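Pre-opening inspection - robot demonstration, Khokhar building, ground floor
Open day, November. Inspector: Annick Hawthorne. Cell operator: Brock Melnyk.

1. Emergency stop, operator side. OK. Tested twice from motion.
2. Emergency stop, visitor side. OK. Label faces the wall, turn it.
3. Visitor barrier, 5 ft from arm base. FAIL at first check, left post inside the line. Moved, rechecked, OK.
4. Reduced speed mode locked. OK. Key held by Melnyk.
5. Controller cabinet closed, asset tag 2979. OK.
6. Cable covers across walkway. OK. One Volent cover is shorter than the rest - acceptable, no gap.
7. Fire exit clear. OK.
8. Group size limit of 17 posted at door. NOT DONE. Sign to be printed before 9:30 a.m.
9. Table fixed to floor. OK.
10. Table marking, blue tape, four quadrants. OK with comment. Small nick at the edge of one strip near the crossing. Press down or replace if it lifts.

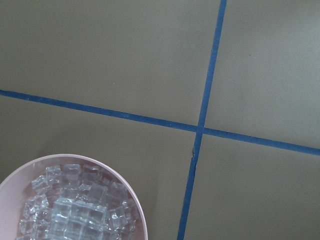

11. Demo items. Clear cubes in pink bowl. OK. Small parts, so no handling by young children. Bowl stays off the tape.
12. Spare gripper pads, Sinitz, in drawer. OK.
13. First aid kit. Seal broken, contents complete. Reseal.

Items 2, 8 and 13 open at time of signing. Melnyk to close and call extension 535.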